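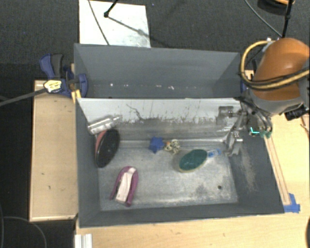 Gray two-compartment bin with a few household odds and ends in the front section.

I've been putting off writing up the Osach steam cleaner until I'd used it for a full season, and now that it's March and I've dragged it through every room of the house, I can finally say it: I love this thing!

Some background. We moved into an old place in Fulton last fall, and the previous owners had left us a kitchen floor with grout the color of coffee. I tried baking soda, I tried the stiff brush, I tried a bottle of something that made my eyes water. Then a neighbor lent me her Pelkonen handheld, which did a nice job on about a square foot before it ran out of water. So I started shopping for a bigger one.

The Osach is a canister model, so the boiler sits on the floor and you pull it along by the hose. It takes 5 minutes or so to heat up from cold. There's a light that goes from red to green, and a little click when it's ready. I fill it right to the line and get through the whole kitchen and the downstairs bathroom before it starts sputtering.

Grout first, because that's why I bought it. Small brass brush, steam on high, a towel in the other hand to wipe as you go. The lines came up nearly white. I did one row and went to get everyone in the house to come look at it (they were polite). Go slowly and keep the towel moving, or the dirty water just settles into the next line over.

The oven door was the other big surprise. Years of brown drips between the glass and the frame, and the narrow nozzle got right in there. Shower tracks, the rubber on the fridge door, the wheels on the trash cart, all good. I even did the car's cup holders one evening, and those had been a disgrace.

Things I'm less thrilled with. The hose is stiff until it warms up, and it likes to tip the canister over if you tug from the side. The cord is short, so I use an extension in the hallway. The floor head comes with two cloths and they get filthy fast - I bought a pack of Gundisero microfiber ones that fit fine under the clips and wash better than the originals. And you do have to let it cool completely before opening the cap to refill, so plan your rooms.

It won't fix everything. Old paint spatter on tile didn't budge, and I wouldn't take it near waxed wood or anything with peeling veneer. I tried a low setting on the living room curtains and got a water spot that took two washes to get out.

I paid just under $200 with the brush set included, and at that price I think it's a great buy for anyone with a lot of tile. If you have mostly carpet, borrow one first and see. Mine lives in the hall closet with the hose looped over a hook, and this weekend I'm doing the back porch windows!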